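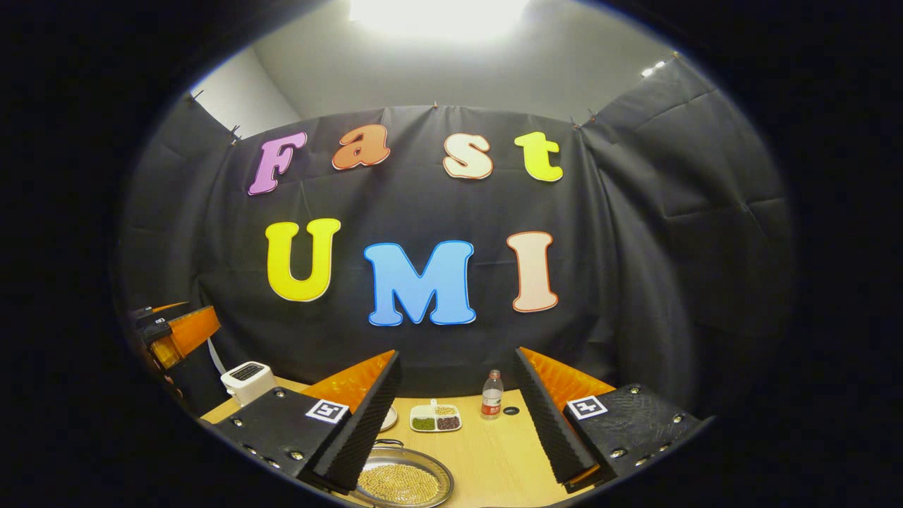 Foam letters on black cloth, top row reading "Fast".

Custbridge Letter Forms

Version 2. Maintained by Sowmya Sastry and Zdzisław Szulc.

Summary

A table of letter shapes recorded from shop signs, notice boards and painted doors in Custbridge and Zutham. Each row covers one letter on one sign. The set was built for studying how sign makers mix upper and lower case within a word. It holds text records only.

Files

letters.csv: one row per letter
signs.csv: one row per sign, joined on sign_id
streets.csv: street names and town codes
CHANGES.txt: edits since the first release

All files are UTF-8 with Unix line endings. Fields are separated by commas and quoted only where needed.

Columns in letters.csv

sign_id: text, town code plus number
position: integer, starts at 1 for each sign, spaces skipped
char: the letter as read
case: U, L or X. X is used for forms that are the same in both cases and can't be settled by height
slant: degrees from vertical, positive to the right, blank if not measured
fill: color name from the list in signs.csv
outline: color name, blank if none

Polish diacritics are stored as single code points. The Urbańczyk bakery sign in Zutham was entered in the first release with n plus a combining mark. This has been fixed.

Collection

Signs were read from street level on foot. Stanisława Wieczorek covered Custbridge and Kazimiera Krajewska covered Zutham. A second reader checked 29 signs from the two towns. Readers disagreed on case for 6 of them, mostly on o, s and w. Those rows carry X.

Known problems

Slant was measured with two different protractors and should not be compared across towns. Bridell Road was surveyed on a Saturday with market stalls up, and signs behind the stalls are missing. Color names are coarse. Cream and pale yellow were merged in Zutham but kept apart in Custbridge.

Loading

Read sign_id as text. Some spreadsheet programs turn codes such as Z-23 into other values on import.

Corrections

Send the sign_id, the position and the proposed value to Zdzisław Szulc. Next release is planned for February.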